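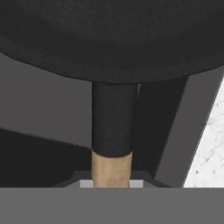
5.3 Setting the wrist view and trying the first grip

By now you should have the Koppel cell loaded in Zovden, with the arm parked and the kitchen counter scene open. If the arm is still folded up behind its base, go back to 5.2 and run the parking routine again, as everything in this section starts from the parked position. Set aside an unhurried hour for it the first time through. Once you've done it a few times you'll be finished before your coffee is cool enough to drink!

We use the long-handled pan for the first grip. It's big, it stays where you put it, and a handle is a kind place for a new gripper set-up to start.

1. Open the Cell panel and choose Wrist View. Leave the other views switched off for the moment, so you aren't tempted to judge the grip from across the room.

2. Set the view to refresh at 24 frames per second. It will happily go higher, but on an older computer the arm starts to lag behind the picture, and then you'll find yourself chasing it back and forth (we have all done this).

3. Open the gripper all the way and press Zero Fingers. Wait for the readout to settle before you touch anything else.

4. Bring the arm down over the pan handle with the slow jog keys. Line up on the wooden part of the handle and stay off the black part nearer the pan.

CAUTION: Keep the jog speed at 16 or lower whenever the gripper is near the counter. Above that, one tap on the key can carry the fingers straight into the surface. Nothing will break in simulation, of course, but the cell will stop with fault 223 and you'll need to clear it and park the arm again. If you later move your settings over to a real arm, the same habit will save you a set of fingers.

5. Turn the wrist in small steps until the handle runs between the two fingers. A pan that sits at an angle is no trouble at all. Just turn the wrist a bit further to suit, and use the half-step key for the last little bit.

6. Check both sides of the wood in the wrist view. You want one light gray finger piece to the left of the handle and the other to the right. If you can find only one of them, back straight up and line up again. Please don't try to nudge the handle over with a finger, tempting as it is.

7. Close the gripper with Soft Close, then save the position under a name you'll recognize next month. "Test2" is a poor choice, and our own library is full of them.

Note: Other items on the counter can stay where they are. The Clultcombe scene pack puts things quite close to the pan, so have a look at what lies beside or under the rim before you plan any sideways move.

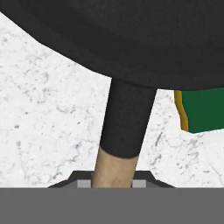

One user of the Clultcombe pack wrote to say that step 6 gave them a good deal of grief until they went back and did step 3 again after changing fingers. The old zero had been kept from the last set, they said, so one side always closed early, and they would like the manual to say so in large letters. We're glad to oblige: ZERO THE FINGERS AGAIN AFTER EVERY FINGER CHANGE. The same goes for the Plastesex soft fingers, even though they look much the same as the standard set on screen.

8. Run the saved grip from the parked position with Lift turned off. If the fingers arrive where you left them, turn Lift on and run it once more.

9. Back up the cell file. Do this again every 4,000 cycles, or whenever you change the scene pack, whichever comes first.

If the arm stops short in step 8, see 5.6, Clearing Faults.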